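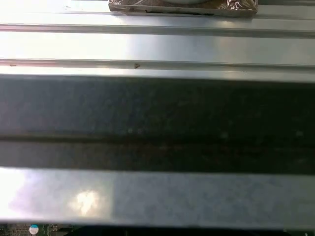

Davent bench kit for refurbished towers
Item 1123. Sold by Lindemann, Breltstead.

Davent says this kit makes an old desktop "as good as new". We doubt it. You get a slotted aluminium bench top, a driver and 2 foil bags for spare parts. The case is up to you.

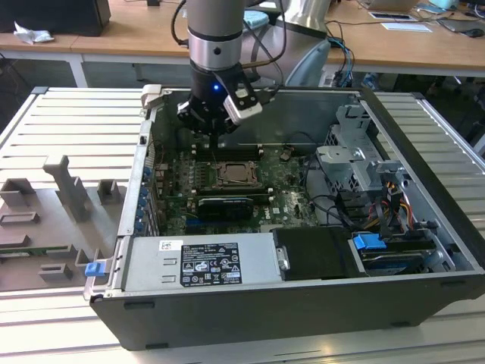 Dell tower on its side, side panel off, CPU socket empty.

The 90-day guarantee covers the tools and nothing you fit with them. Read that line twice – a processor can cost far more than the kit.

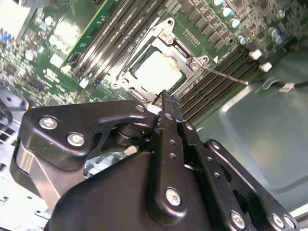
Tetsuya Nakajima wrote to us that the driver is fine on socket screws but he wouldn't pay full price for the rest. We'd go along with that. The Kindden set has the same driver

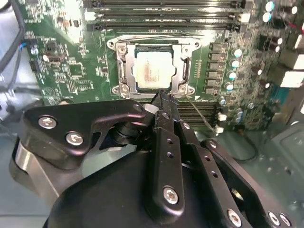 and a better tin to keep it in. Davent also claims 1000 uses per bit, with no test to back it up. Price held until December.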